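The Table from Drimell

When my aunt left the house to me, she left also a letter about the table. "Do not paint it," she wrote. "Do not sell it to Katona. He will offer you 200 and say that he is your friend."

Katona came on the second morning. He offered 200 and he said that he was my friend.

I told him I must think. Then I took off the cloth, which had been on the table for all my childhood, and I sat down in front of the bare wood. I had eaten there every summer and I had never seen it. It was pale, almost like cream, and the fine lines ran across it slantwise, close together, like rain when the wind pushes it.

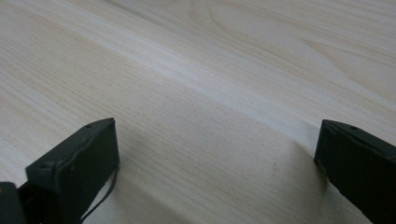 My aunt, Aranka Lengyel, was not a soft woman. She carried this table from Drimell with a hired cart, 12 hours on the road, and she quarreled with the driver the whole way. In one place the lines stopped being straight and curved around each other. I put my finger there and followed one curve until it faded.

"The tree had a branch there," said Jona from the door. He had brought back her soup pot.

"You knew this table?"

"I was the driver," he said.

I asked him to sit. He looked for the cloth, did not find it, and kept his hands on his knees for a long time before he laid them on the wood.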